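**Gredix – Demonstration Operator, Packing and Kitting Automation (part-time and full-time)**

Site: Cindirbridge works, Hall 3
Openings: 16
Start: December intake
Reports to: shift lead, Prelarine line

## Background

Gredix packs bathroom and household sets for retail. Until last year every set was placed by hand at the belt. The Prelarine line now does part of that placing with two-arm cells, and the remaining hand stations will be converted in stages. The cells are trained on recorded demonstrations. An operator performs the placing task with a pair of hand-held grippers, the motion is logged, and the log goes to the training queue.

Packers already employed at Cindirbridge may apply and will be considered first. Their base rate carries over. Belt quotas do not apply to demonstration work.

## Duties

- Record two-handed pick, place and align tasks on small household goods, following a written task card.
- Reset the table to the start position between recordings.
- Mark each recording as good, repeat or discard. A dropped item is a discard unless the task card asks for a recovery.
- Check finger wear and marker plates at the start of the shift and report damage before recording.
- Spend one shift in every four at the live cell, clearing stops and writing up the cause.

Items are handled one or two at a time. Most are light molded goods: soap dishes, sponges, cups, brush holders. The grippers are cabled, and cable routing has to be checked before each block so that nothing drags across the work surface.
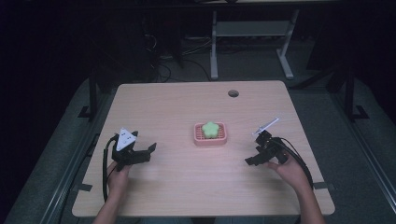

One packer who moved over in the first intake reports that the arms are tired in a different place by the end of the day, more forearm and less lower back, and that the hard part is keeping the same pace at recording 30 as at recording one. The same packer would like the stop write-ups to count as paid desk time – they now do.

A block is 34 recordings, followed by a break away from the table. The training target for a new operator is 2000 accepted recordings, with no deadline attached. Rejected recordings are reviewed with the shift lead and are not used for pay or ranking.

## Requirements

- Steady use of both hands at table height, seated or standing.
- Able to read and follow task cards in English.
- Packing, assembly or sewing experience is useful. Programming is not required.
- Willing to work early or late shift. Shift change is at 2 p.m.

## Recording and data

Hands and forearms appear in the recordings. Voice is not recorded. Written consent is taken before the first session, and an operator who withdraws it returns to belt work at the same grade. Rings and watches come off before a block.

## What changes for current staff

Six belt stations close when the second cell is released. Staff at those stations will be offered demonstration work, cell tending or transfer to the Czerwiński warehouse. Cell tending is a separate posting with a maintenance course attached – see the board by the Hall 3 entrance.

## How to apply

Hand in the short form at the Cindirbridge gate office, or ask your shift lead for a copy. State your preferred shift and any limit on standing time. Applicants are invited to a paid trial of 3 hours, covering one task card, gripper fitting and one full block.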